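Plellinero Blocks: Frequently Asked Questions 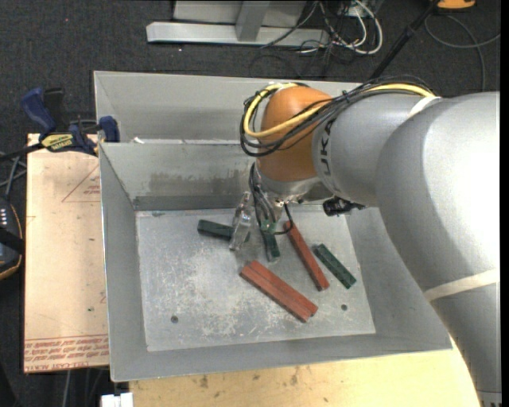 Red and green blocks in the gray metal bin.

Do I have to sort the blocks before I store them?
No. Many families and clubs keep all colors together, and this is fine. If you like to sort, please do it by color first and by length after.

Which kind of bin is best?
We prefer sheet metal with a flat floor. The blocks can spread out on it, and you can find a piece without digging. In a deep bag they lie on top of each other and the edges get small marks.

How many blocks go in one bin?
The big set has 109 pieces. Please divide it over four bins, so every bin stays light enough to lift.

How can I clean them?
Use a damp cloth and a little dish soap. Do not put them in water overnight. Dry them well before they go back to the bin.

Can I buy only one color?
Yes, since February. Red and green are sold in bags of seven from our shop in Cilthorpe.

My block has a rough edge. What should I do?
Write to us with the order number and we will send a new one. You can keep the old one.

Last changed: 29 Aug 2024

Comments (3)

blockdad764: Is the bin sold also, or only the blocks?

Plellinero: Only the blocks at this moment.

greenbin: Dish soap worked good for me, thanks.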